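Flaminlow Regional Library Service
Branch Workplace Inspection Checklist - Public Areas, Workroom and Loading Bay
Branch inspected: Endlow
Inspection completed by: Mebrat Lemma
Comments open until the Wednesday following circulation

This checklist is to be completed before opening to the public and returned to the branch coordinator in June. Each item is marked Satisfactory, Action Required or Not Applicable. Comments received during circulation are recorded under the item to which they relate and form part of the final record.

Section A. Entries, exits and paths of travel

A1. Main entry doors open and close fully without obstruction. Satisfactory.

A2. Entry matting lies flat, with no lifted corners. Action Required. The inner mat has curled on the side nearest the returns chute. Replace.

A3. Clear width of at least 1000 mm maintained in all aisles, measured between the furthest projections. Action Required. The aisle beside large print is narrowed by a display stand brought in for the school holiday program. The stand may go to the foyer.

A4. Exit signs illuminated and visible from the reading area. Satisfactory.

A5. Rear exit opens from the inside without a key. Satisfactory. The door is stiff and should be planed or rehung before winter.

Comment, Nuria Gudeta: The rear door was also noted as stiff at the previous inspection and marked Satisfactory then as well. I would ask that it be changed to Action Required so that it is given a job number.

Response: Agreed. A5 amended to Action Required.

Section B. Shelving and storage

B1. Freestanding bays secured to the floor or braced to one another. Satisfactory, except for the two bays in local history, which move when pushed at shoulder height. Action Required for those bays only.

B2. No items stored above 2000 mm in public areas. Satisfactory.

B3. Kick stools in good order, with wheels that retract under load. Action Required. The stool in junior non-fiction does not settle on its base. Withdrawn from use and tagged.

B4. Book trolleys loaded evenly, with the heaviest items on the bottom shelf. Satisfactory at the time of inspection. Staff are reminded that atlases are not to be placed on the top shelf of a trolley, however short the distance.

Section C. Service points and work surfaces

C1. Counter edges free of splinters, chips and exposed fixings. Satisfactory.

C2. Equipment on desks stands flat and is stable when touched. Satisfactory.

C3. Symbols, labels and scales on reading pads are legible and not covered by notices or tape. Satisfactory.

C4. Staff can reach all items in regular use without leaning across a screen or column. Action Required. The receipt printer at the second desk is too far back. Move it forward and check the reach again with a shorter member of staff.

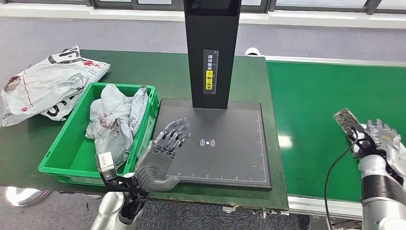
Lilibeth Sebastian asked that C4 be extended to patrons, as the present wording protects staff and makes no mention of a person seated in a wheelchair who wishes to borrow without assistance. She also considered that one reach test at one desk was insufficient, and that the test should be carried out from both a standing and a seated position.

Response: Accepted in part. The wording of C4 will be extended to patrons in the next edition of the checklist. For the present inspection, a seated reach test will be carried out at each desk and the result attached.

C5. Chairs at service points adjust and lock at the chosen height. Action Required. One chair sinks slowly under load. Remove.

C6. Sharps container available at the returns desk, sealed and below the fill line. Satisfactory.

Section D. Electrical

D1. Test tags current on all portable appliances. Action Required. The tag on the staff room kettle has lapsed. The laminator has no tag and must not be used until it has been tested.

D2. No piggyback adaptors in use. Action Required. One was found behind the public photocopier and has been removed.

D3. Power leads routed away from walkways. Satisfactory.

D4. Switchboard cupboard locked, labelled and kept clear to about a metre. Satisfactory.

Comment, Rekha Krishnan: In relation to D2, the adaptor was installed so that the photocopier and the coin unit could run at the same time. Removing it leaves the coin unit without power. Could an electrician be engaged to provide a second outlet? Patrons are presently being asked to pay at the desk, and the queue after 3 pm reaches the door.

Response: A quotation for a double outlet has been requested from Degefa Electrical. Payment at the desk will continue in the interim. Staff should direct the queue along the window side so that A1 is not affected.

Section E. Surfaces, finishes and glare
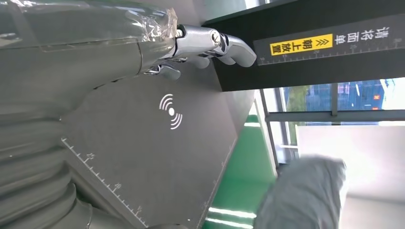 E1. Reflective surfaces are assessed with the blinds open and all lights on. Glare is a recognised cause of eye strain at fixed workstations, and complaints from staff at the east windows have been recorded on several occasions. The inspector is to sit at each workstation and note any bright point within the normal line of sight. Polished metal and loose plastic are the usual offenders: clear film, once crumpled, throws highlights from every fold. Protective film on new fittings should therefore be peeled off at installation. Action Required at the east windows, where film remains on the lower window frames.

E2. Blinds operate and cords are secured with a cleat. Action Required. The cleat in the children's area is missing. Urgent.

E3. Floor coverings free of tears and raised seams. Satisfactory.

Comment, Desta Gebretsadik: I have tied up the cord in the children's area as a temporary measure - it is well out of reach, but a knot is not a cleat and the item should remain open. The replacement part is held at the Tetwood depot.

Response: Noted with thanks. E2 remains open. Part to be collected with the next interbranch delivery.

Section F. Workroom and loading bay

F1. Bay lighting adequate for early deliveries. Satisfactory.

F2. Crates stacked no more than three high. Satisfactory.

F3. First aid kit complete and in date. Action Required. Saline and medium gloves to be replaced.

F4. Spill kit accessible. Satisfactory.

Items marked Action Required are to be entered in the branch maintenance register by the inspector. Items A5, B1 and E2 will be reinspected first. Queries should be directed to the branch coordinator at Endlow.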